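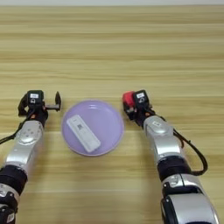 Touran Vahidi has been renting out the top floor of her house for eleven summers, and she still gets nervous before every check-in. I met her at Asadi, the coffee place down the hill from her, a little after 9 in the morning, and she'd already stripped two beds. "People think you hand over a key and go back to your garden," she told me. "I wish!" Most of what she's learned is about small stuff going missing, so anything a guest will hunt for gets its own dish. A lavender plate with something white and remote-shaped lying on it, right out on a bare wood table, is very much her style. "If it has a plate, it goes back on the plate," she said. "Don't ask me why. Grown men do it."

She started with one room and a futon, charging 51 dollars a night, which she now thinks was nuts. August goes for 104, and she's had up to 300 people sign her guest book (she keeps it by the stairs, next to the umbrellas). I asked about the worst stay and she laughed for a while before she answered. "A couple brought a parrot. Lovely couple. The parrot was awake at four."

Her neighbor Necati Sezer does the repairs, and he wandered in while we were talking and stole half my muffin. He's against the new shower. "Too many knobs," he said. "Three people have called her from inside it." Touran says it was two, and one of them was Necati.

She's thinking about stopping after next year, or maybe just doing the summer. Her sister wants the big room for sewing. "I told her she can have it in October," Touran said, and then her phone buzzed, and it was a guest asking where to park.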